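Dretia Residence Opens Bedding Care Sessions Ahead of Winter Break

9/12/25

HURNPORT - The Dretia Residence has opened its seasonal bedding care sessions to all residents and to households in the neighboring Maurya district, the housing office announced. The sessions cover the cleaning, folding and storage of bedding in small bedrooms and will continue until the residence closes for the winter break.

The program began last year as a service for residents moving between rooms. Under the new arrangement, 70 places are available, and priority will go to applicants living in rooms with a single bed platform and no separate storage closet. A budget of $2000 has been set aside for cleaning supplies, storage bags and the printing of a short guide.

Woven sleeping mats are a main subject of the sessions. Many residents keep a bamboo mat on the bed well into the colder months, and the housing office reports frequent questions about how to clean one without damaging the slats. The guide advises working along the direction of the weave, using a cloth that has been wrung out well, and leaving the mat flat until it is fully dry. Mats should be rolled for storage and never folded. Fabric edging should be checked for loose stitching before the mat is put away.

Blankets and bedspreads are covered separately. Participants are asked to fold heavy blankets into a compact block and to keep lighter, patterned covers at the side of the bed while the sleeping surface is being cleaned. Covers with several stitched panels should be shaken out before folding, as dust tends to settle in the seams. Face masks are recommended for anyone sensitive to dust.

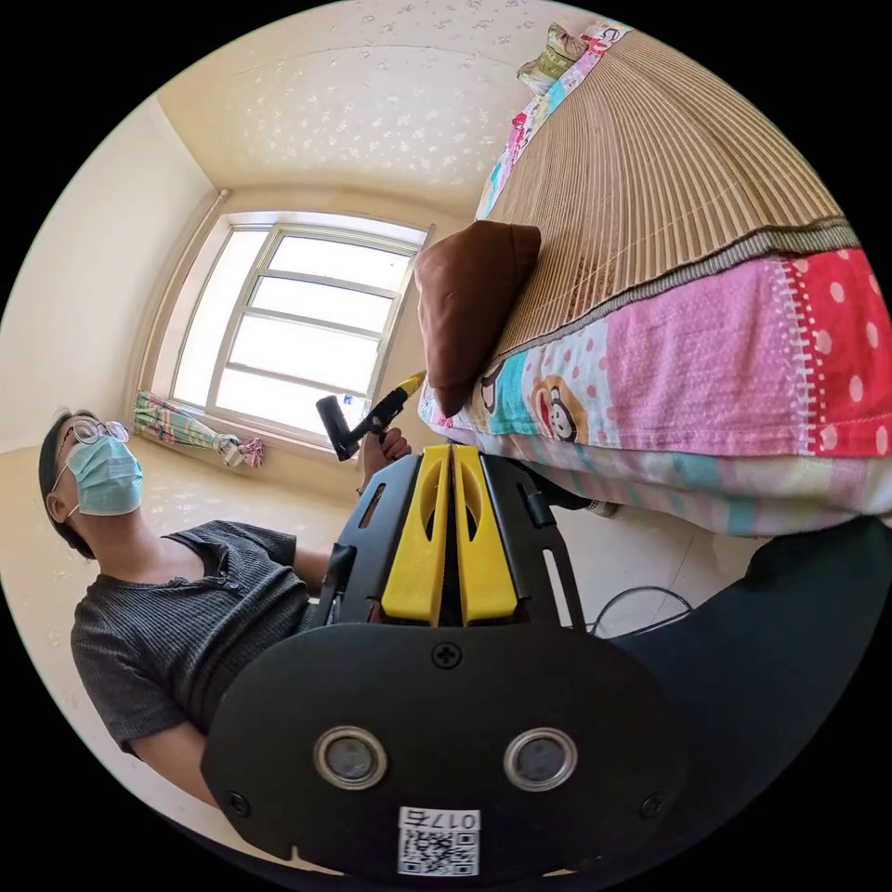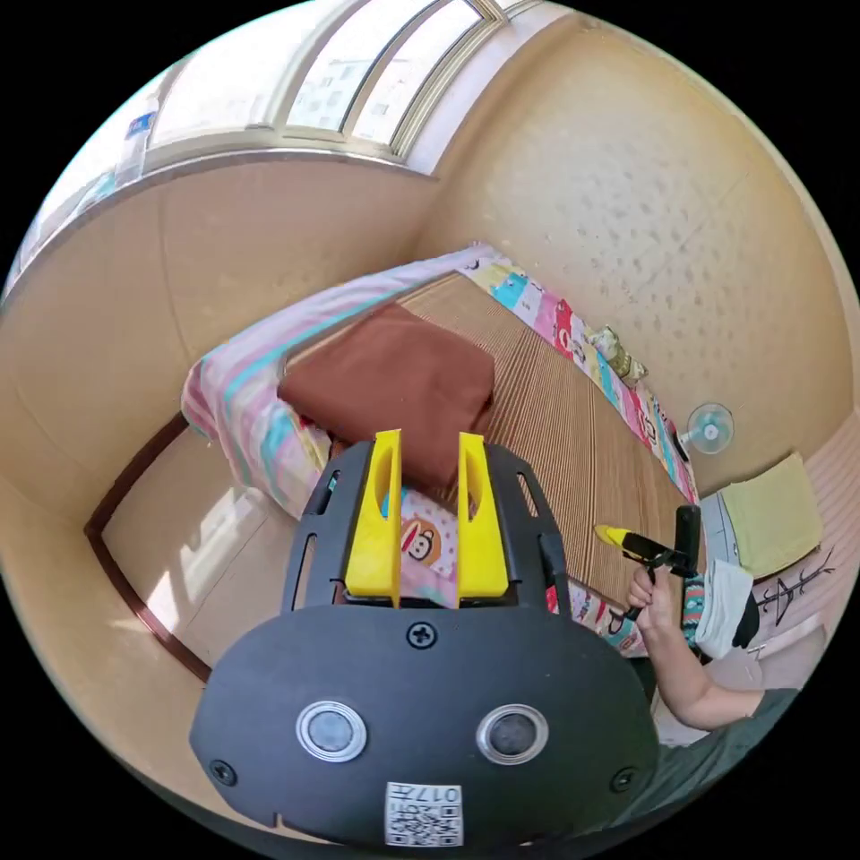 The sessions last 55 minutes and are held in residents' own rooms by appointment. No more than two people may attend in any one room. Applicants should clear the floor beside the bed in advance and have a clean surface ready for folded items.

Storage bags will be supplied by Bosik, which has delivered 380 to the residence. Each household may collect two bags from the front desk. Additional bags may be requested in writing and will be issued if supplies allow.

The housing office also reminds residents that mats and blankets may not be hung over stair railings or left in shared corridors. Items found in these areas will be moved to the laundry room and held there until the end of December.

Application forms are available at the front desk of the Dretia Residence and at the Maurya district office.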